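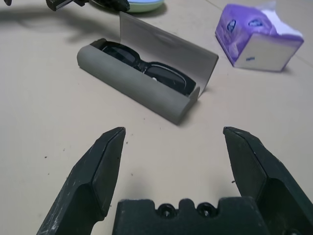 How often should a glasses case be cleaned?

Once a month is enough for a case that stays indoors, and once a week for one that rides in a bag or a car door. Grit does the damage. It settles in the trough, works into the lining, and is pressed against the lenses each time the lid closes.

Judit Farkas repairs frames at Sipos, a two-bench workshop, and logs every pair that comes in. Of the 664 sunglasses she entered up to April, most had scratches on the outer face of the lens, at the point where it rests when the glasses are folded and laid front down.

Her routine takes 10 minutes. Empty the case and tap it, open, against the palm. Run a strip of tape along the hinge line. Brush felt in one direction with a dry toothbrush; wipe smooth linings with a damp cloth and leave the lid up until dry.

Folding order matters less than people think. Most frames close left temple first, but some are built the other way, and forcing them loosens the screw. Lay the pair in with the lenses facing up and the cloth underneath.

Piroska Csizmadia, who designs cases for Dornico, prefers a rigid shell with a deep trough. A lid should close without touching the frame. If it needs a push, the case is too small.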